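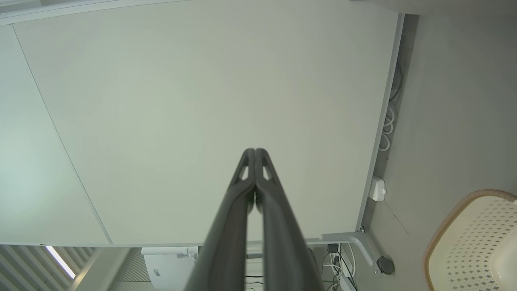 Tayla Costigan has spent most of the past year opening and closing a gripper. She runs data collection at Dremivari, a small company that teaches robot arms to do household and light office work, and the recordings her team makes are what the learning system is trained on.

Her team has five people. They work in two rooms above a print shop in Hodomcombe, in shifts that start at 7:30 in the morning. I spoke with her there in October, and Ayman Zoubi, who trains the models, joined us partway through.

Costigan came to the job from physical therapy. She says the skill that carried over was watching hands.

"I used to look at how people picked things up after an injury," she said. "Now I look at how I pick things up, and then I do it again with the controller. It's slower than people expect. A good example of putting a cup on a shelf can take 60 seconds. I can do that with my own hand in two."

Each recording is called an episode. The operator moves the arm with a hand controller, and the system saves the views from the cameras together with the position of every joint and how far open the gripper is. When the task is done, the operator marks the episode as good, bad or unsure. The unsure ones get a second look from someone else.

The first task set they finished was called Hasen. It covers picking up small objects and putting them somewhere else, and it has 1587 episodes. The second, Ruawai, is about cables and cords and stands at 915.

"Ruawai is the one people complain about," Costigan said. "A cup stays a cup. A cable changes shape when you touch it, and then it changes again when you let go. You plan to grab it in one place and it slides over. So you get a lot of episodes where the operator stops and tries again."

I asked whether those get thrown out.

"We used to throw them out. Ayman asked us to quit doing that."

Zoubi explained why. An early model had been trained only on clean episodes, and it did well until something went a little wrong. If it missed a grasp, it would carry on as if it were holding the object and move an empty gripper to the shelf.

"It had never seen a miss," he said. "How would it know what to do after one? So I asked for the misses, as long as the operator recovers and finishes. If they give up in the middle, I can't use it for this."

He now wants one episode in five to include a recovery. Costigan said that is harder to arrange than it sounds. When operators miss on purpose, they tend to miss the same way every time, a little to the left and a little short. She has stopped asking for planned misses. New operators make enough of their own in the first two weeks, and she gives them the recovery tasks early.

The wrist camera is the view both of them care about most. It sits close to the fingers and moves with them, so the fingertips are always in the same part of the picture and everything else shifts. Zoubi said a model can learn a lot from that view alone, but it has trouble with plain surfaces. A big pale panel gives it very little to go on, and it can't easily tell how far away it is.

"We keep the plain surfaces in," he said. "Homes and offices have them. I'd like more of them."

The rooms are not cleaned up between sessions, apart from the floor where people walk. Costigan moves the furniture every few days and changes the lighting by raising or lowering the blinds. In the beginning everything was kept in one spot with tape marks, and the model failed as soon as a table was moved by the width of a hand.

An operator is expected to work the controller for no more than four hours a day. The rest of the shift goes to checking episodes and writing the short text label that goes with each one. Costigan has rules for the labels. They must say what was done, in plain words, and leave out anything the operator meant to do but didn't.

The next target is another 800 episodes for Ruawai, with two new operators starting in the spring. I asked Costigan what she would tell them on the first day.

"Close the gripper slower than you want to," she said. "And drink some water. People forget to."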